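About us

Dakcombe Kitchen School. Evening and weekend cookery classes, over the old chandler's shop in Clokance. Ground floor is the shop, we're up the stairs, green door, push hard.

Started as a supper club. Then people wanted to know how the flatbreads were done, so we stopped serving and started teaching. Still no white tablecloths. Still no certificates on the wall either, though you can have one if your work needs it for the training budget. Ask at booking, not on the night please.

What we teach

Everyday cooking mostly. Soups, bread, one-pan suppers, what to do with half a cabbage. Knife skills on the first Monday of the month. Pastry when it's cool enough up here, so don't ask in July. Vietnamese home cooking is our busiest course by a long way and runs under its own name, Văn. Five evenings, starts with broth and finishes with a full family meal that you sit down and eat together. Bring a tub for leftovers.

Classes are 90 minutes on weeknights. Saturdays are longer and include lunch. We take 20 people at most, fewer for pastry as the benches fill up with flour and elbows. If a class says full, it's full, but go on the waiting list, people drop out all the time and we ring round in order.

Beginners very welcome. Proper beginners I mean, never-boiled-an-egg beginners. The only class that isn't suitable is Sauces Two, which assumes you've done Sauces One or can make a roux without looking it up.

How we work

No demonstrations where you stand at the back and clap. Short talk, then you cook. Aprons provided, washed hot, some of them have seen better days. Closed shoes. Long hair tied back. Rings off for dough.

We buy from the Clokance market and from two farms out on the Dakcombe road, so the menu on the booking page is a plan and not a promise. No leeks, no leek tart. It'll be something else and it will be fine.

Allergies: tell us when you book, and tell us again when you arive. We can work around nuts, eggs, dairy and shellfish in nearly every class. Gluten is harder, there's flour in the air up here most days and we won't pretend otherwise. Coeliacs, have a look at the separate dates on the booking page, the room gets a full clean the day before.

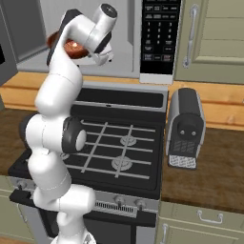
Clokance, Sat 26 August

Autumn booking is open. Sorry for the wait, new booking system, it's called Zenow and we're all still learning it. If it charged you twice, email us, don't try again. If you didn't get a confirmation look in your junk folder first.

New this term: Bread for Busy People (overnight doughs, start it before bed), Cooking for One, and a Sunday morning class for parents with children over seven. Văn is back with an extra group on Thursdays. The Tuesday group went very quickly last time so don't hang about.

November is preserving month. Chutney, pickled onions, marmalade if the oranges turn up early. Save your jars! Labels off if you can manage it.

Costs

Prices are on each class page and include all ingredients. Nothing to pay on the night unless you want wine, which is by the glass, sensible pours. Students and anyone on a low income pay half, tick the box, we don't ask for proof.

Cancel a week before and you get everything back. After that we'll try to move you to another date. Same day, sorry no, the shopping's been done by then.

Private groups

Birthdays, work teams, hen parties (the calmer sort). Room hire with a tutor is £300 for an evening, ingredients on top. You pick the menu from a list, we do the shopping and most of the washing up. Fridays only, and none in December, we're full with regular classes.

Where the money goes

Rent, food, tutors. Tutors are paid for prep as well as for teaching. Any surplus goes on the free lunch course we run for school leavers each spring, the one where they plan and cook a week's meals on a small budget. If you know somebody who should be on it, send them our way.

Getting here

Bus stops outside the library, two minutes' walk. Parking behind the market is free after six. The stairs are steep and there is no lift, which we know is a problem and have been on at the landlord over. Until it's sorted we run one class a month at Dakcombe village hall, all on one level, accessible loo, same prices. Dates on the booking page under Hall.

Door opens ten minutes before the start. Please don't ring the shop's bell, they've been very patient.

Office hours weekday mornings. Email is quickest. Phone goes to anserphone when we're teaching.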